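*Notes for my talk "Where does the fork live?" – spoken version. About half an hour with questions. Speak slowly, drink water before the second part.*

## Start (slide 1, title only)

Good afternoon. Thank you for coming to the small room, I know there is cake in the other one.

I want to speak about cutlery. I don't mean silver for a wedding. I mean the forks, spoons and chopsticks in a shared kitchen, which many hands use every day and which belong to all of us a little. In the Tillimitz house, where I look after the kitchen, we have 89 people who eat at different times. When I took over, we had one deep drawer for everything. I could open this drawer in the morning and spend a minute to find one teaspoon.

*(Pause. Ask: who has a drawer like this at home? Wait for the hands.)*

My talk has three parts. First the things themselves, then the containers, then the moment of sorting, when a person has something in the hand and must decide where to put it.

## Part one: the things (slide 2)

Say first that people describe cutlery by its job. A fork is for eating, a ladle is for serving. For storage this is not enough. I ask people to look at length, at material, and at which end is heavy. 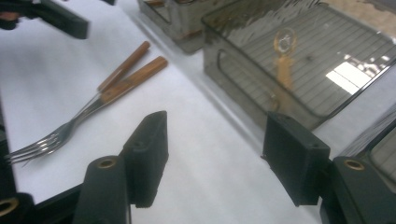

When I started to write the labels for Tillimitz, I wrote only "forks" and I thought it was clear. Then people asked me if the ones with wood should go there too, and I saw that the question was a good one. These two forks have metal tines and wooden handles, so one person reads them as metal and another reads them as wood. In our kitchen they don't go in the dishwasher, we wash them by hand and dry them with a cloth. So the decision about the place begins already at the sink. I now make the label say what the thing is for, and I put a small mark for the washing.

Other cases to mention, but only if the room looks interested:

- serving forks, which are too long for the normal tray
- the one good peeler, which walks away from every place I give to it
- chopsticks, where the pair is the unit and a single one is a problem
- spoons for coffee and spoons for dessert – we gave up the difference last March

*(If somebody asks about knives: we keep them on the wall, it is another talk.)*

## Part two: the containers (slide 3)

At Kirlow, our sister house, they bought a very nice wooden insert with narrow sections. It looked good for a month. But the insert has a fixed idea of how many forks you own, and the house did not agree with this idea. When they got more spoons, the spoons went on top of the forks, and after this all sections became mixed.

I prefer open baskets, side by side, low enough that one can see the bottom from where one stands. I don't care much about the shape. I care about these points:

1. A person can see inside without lifting anything.
2. There is something to hold at the ends, so the whole basket can go to the table or to the sink.
3. The longest thing fits in it, also if it must lie diagonally.
4. It can be washed in the same sink as the things.

Point four I learned from crumbs. They arrive in every container, I don't know from where. We turn our baskets over the bin and rinse them, and then they stand upside down on a towel until the evening.

*(Slide 4.)*

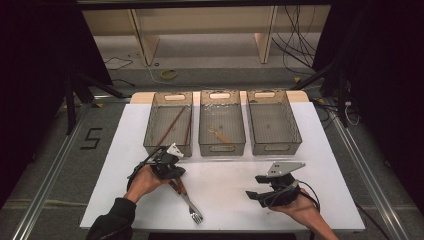
*Three mesh baskets in a row, chopsticks in the left one, a fork and another chopstick still in hand.*

Talk about the fork and the chopstick held together. I see this with our new people all the time: they take several things in one grip to save a walk, and this is natural. But the two things need two decisions. What happens is that both go to the basket of whichever is noticed first. In Tillimitz I ask people to empty the hand completely before they pick up again. It sounds slow and I thought it would annoy them. In practice they accepted it in one week.

Then talk about leaving space. People don't like an empty basket, they want to fill it, or they put it back in the cupboard. Please let it stay. An empty basket in the row is a place for the kind of thing you did not expect. In our house it was the metal straws, which came from a birthday and did not leave.

## Part three: the sorting (slide 5)

Explain the Tveit method. It comes from the Tveit kitchen course, where I was a guest for one winter, and it is so simple that I was a bit ashamed to write it down.

Put everything on a plain surface. A light one is best, dark handles and shiny metal are both easy to see on it. Put the baskets at the far side, so that your arm goes over the things and not around them. Take one thing, place it, come back. Don't start to make it beautiful. The beautiful part comes when the surface is empty, and often you don't need it any more.

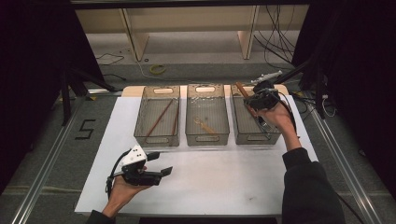 The long things should go first. If the short ones are already in the basket, a long stick will sit on top of them or lean against the wall, and then the next person cannot see what is under it. We had many lost teaspoons which were only hidden. So: chopsticks, cooking spoons, spatulas, and after this the forks and the small spoons.

Here I tell the story of the big count. *(Keep it short, last time it was too long!)* When the Kistlow canteen closed, our houses received its cutlery in crates. The list in the crate said 3608 pieces. We sorted for two evenings on the long tables and arrived at some 3000. I cannot explain the difference. Maybe the list was old, maybe we got tired. We kept the good forks and gave most of the rest to a school kitchen.

What I took from those two evenings is about the body more than about the cutlery. The height of the table matters very much. If it is too low, the back hurts after one crate, and a person with a painful back will throw the things in the nearest basket. We put the table legs on blocks for the second evening and the mistakes became fewer. Light from the side also helps, because one can see the shadow of thin things.

## What to try at home (slide 6)

Ask them to write this down, or take the sheet from the chair by the door.

- Empty one drawer only. Leave the others closed.
- Sort on a clear table, long pieces first.
- Give the chopsticks their own place, even if you have two pairs.
- Keep pieces with wood where you will remember to dry them.
- Leave one container free for a month and look at what has moved in.

Say also that a system in a shared kitchen must be readable for a guest. I test ours with visitors. After dinner I give them a handful of clean cutlery and I go out to make tea. When I come back I don't correct them. If two visitors make the same mistake, I change the label – or I move the basket.

## Questions I usually get

**Do you sort by owner?** No. Some people keep a favorite cup in their room, and with forks I would allow it too, but there has been no wish.

**How often do you do it again?** The daily putting away is small, each person does it after washing. A full one with everything on the table, we do in spring and when the season changes to cold.

**What about single chopsticks?** I keep them in a jar near the window. They are good for stirring paint, for plants, and for cleaning the corner of the oven door.

**Plastic or mesh?** I have both. Mesh dries faster in our kitchen, smooth plastic is easier to wipe. Check that thin handles don't get stuck in the holes before you buy a whole set.

*(Switch off the projector, collect the sheets which are left, return the pointer to the front desk.)*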